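**Progress report to the Rivadeneira Fund**
Furniture reuse and home-starter scheme, Dromska depot
08/02/2024

This report covers the second half of the grant period. It follows the headings in the grant letter, apart from transport, which we have put first as it has taken up most of our time.

## Transport

The older van failed its test in the autumn and was off the road for 4 weeks. We hired a replacement from Clolix at short notice, and the cost has gone against the contingency line. Collections on the north side of town were put back and some donors gave their items elsewhere. The van is back in use but the tail lift is slow in cold weather, so heavy items are now booked for the afternoon.

We have stopped offering evening collections. Few people asked for them and they left the driver short of loading time the next morning.

## Items in and out

We took in 424 large items in the period. Of these, 218 went to households referred to us by the council or by the two hostels. The rest were sold in the shop, are still in store, or were sent for recycling - mostly mattresses without a fire label, which we cannot pass on.

Sofas and beds remain the hardest to keep in stock. Wardrobes are the opposite. We have more than we can place, and flat-pack ones rarely survive being taken apart a second time. From the end of February we will accept only wardrobes that come down the stairs in one piece.

Fire label checks are now done on the doorstep before anything is loaded. This has cut down wasted trips, though it has led to a few awkward conversations with donors.

## Referrals

Referral forms now come in through the Pukum system. It works well enough for the hostels. The council team still sends some of theirs by email and we retype them, which takes up a good part of Monday. We have asked for this to be sorted out before the new financial year and are waiting for a reply.

The usual request is for a bed, a table and something to sit on. Requests for soft goods such as bedding and cushions have gone up, and we were not set up for them. We now have one set of shelves for washed textiles and will need a second.

## Spending

Spending is in line with the budget except for van hire. The workshop bench came in £200 under the quoted price and we would like to move that sum to the textiles shelving. Please let us know if this needs a formal change request.

The depot rent review has been put off by the landlord. We have kept the rent line as it was.

## Next period

We plan to open the shop on Saturdays, finish the repair training and agree a shared collection rota with the hospice shop. The rota depends on their insurance, so we can't give a start date yet.

## Pictures 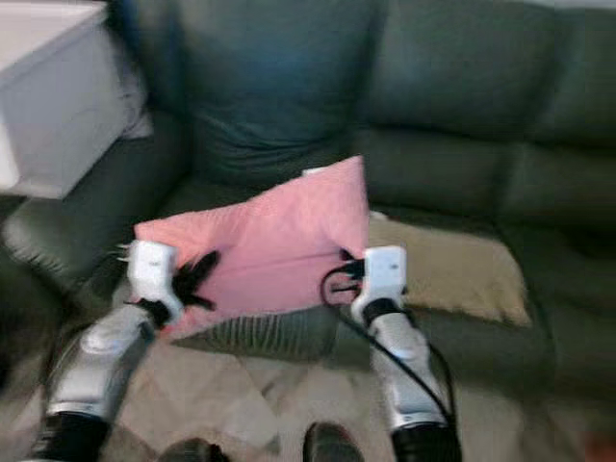
Green sofa with pink soft furnishings. 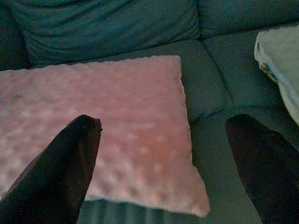
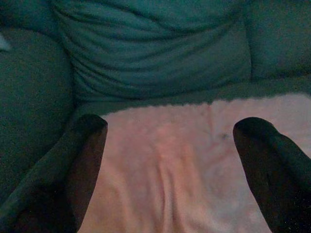 **Will the scheme need to charge referred households for delivery next year?**

We don't plan to. Delivery stays free for anyone referred by the council or the hostels, and shop customers will go on paying the standard charge, which covers fuel.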